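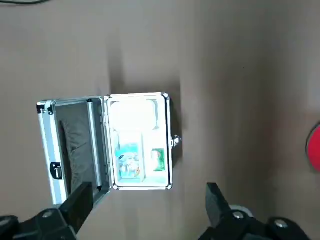

The first-aid case open under the two-finger gripper, as seen by the wrist camera.

Masaru Aoki has been building the same robot arm for long enough that he no longer gives it a version number. It is bolted to a bench in the shared workshop at Plendton, where he rents storage and pays for bench time by the evening. The arm has six joints, a pair of black paddle fingers and a small camera at the wrist. He calls the whole project Rellena. The current job is packing and unpacking small kits, and the first kit he chose was a first-aid case.

"A case is a good test because it has a hinge," he says. "Blocks are too easy. You pick up a block, you put down a block, and you have learned that you can pick up a block."

The case is aluminum, with silver extrusions along the edges, a padded gray lid and a white foam insert in the base. The slots in the foam leave little room for error. A carton that goes in a few degrees off square rides up on the wall of its slot, and the arm, which has no force sensor, will keep pushing until a current limit trips.

Aoki set that limit himself after stripping a gear in February. The gear was in the gripper, and he printed the replacement on the workshop's own machine. It lasted 60 cycles. The next one was cut from acetal and is still in place.

"The printed one failed at the root of the teeth," he says. "I had the layers running the wrong way. I knew that when I started the print, and I printed it anyway because the part would finish before closing time."

Most of the work since then has gone into the fingers. The first pair were short and had rubber faces. They held well but were too thick to get down beside a carton once it was seated in foam. The present pair are flat and angled, and they reach the box near its top edge, where there is enough card standing clear to grip. He gave up some holding force in exchange.

"I would like to say I calculated the angle," he says. "I cut four angles and kept the one that dropped the fewest boxes."

The camera looks straight past the fingers at the bench. This makes calibration simple, as the fingertips are in every picture and never move except to open and close. It also means that the fingers cover part of whatever the arm is working on. When the case is open flat, one finger can sit across the lower part of the lid and the hinge, and the software has to find the case from the corners it has left.

White foam is the other problem. Under the bench light the insert comes out so bright that the slot walls lose their edges. Aoki tried lowering the exposure, and then the dark lid disappeared instead. His present method is to locate the metal frame first and work out the slots from a stored drawing of the insert, without looking for the slots at all.

"The foam doesn't move relative to the frame," he says. "If it does, I have a worse problem than exposure."

The software is his own, apart from the motor drivers. He logs every grasp. At the time of our talk the log held 1,469 attempts, and he was willing to show all of them, including a long run in which the arm closed on air above the same slot. That was a sign error in the hand-eye transform. He found it by moving the case to the other side of the bench and noticing that the miss moved the wrong way.

Calibration now takes him 8 minutes at the start of an evening. He has to repeat it each time because the bench is shared and the arm comes off it when he leaves. Ruchti, the woodworking group that uses the same bench, needs the surface clear. He made a steel base plate with two dowel pins so that it goes back in nearly the same position, and he still doesn't trust it.

I asked what the arm can do with the case today. It can take out a carton and put it back, he says, provided the case is already open. It cannot work the clasp. The latch needs a pull outward and then a lift, and with two flat fingers there is nothing to hook with. He has drawn a fingertip with a small lip for this, under the name Varnard, but has not cut it.

"The lip will catch on the foam," he says. "So then I need a tool change, or a thinner lip, or a person to open the case. For now it's a person."

His target is 100 carton placements in a row with no current trip. He has not reached it, and he declined to give his best run so far. When he does, he plans to turn to smaller packages, which sit in narrower slots and leave less to hold. He expects to need new fingers again.

The drawings for the present pair are pinned to the inside of his locker door, with the dimensions in pencil. He will copy them for anyone at Plendton who asks, on condition that they tell him what broke.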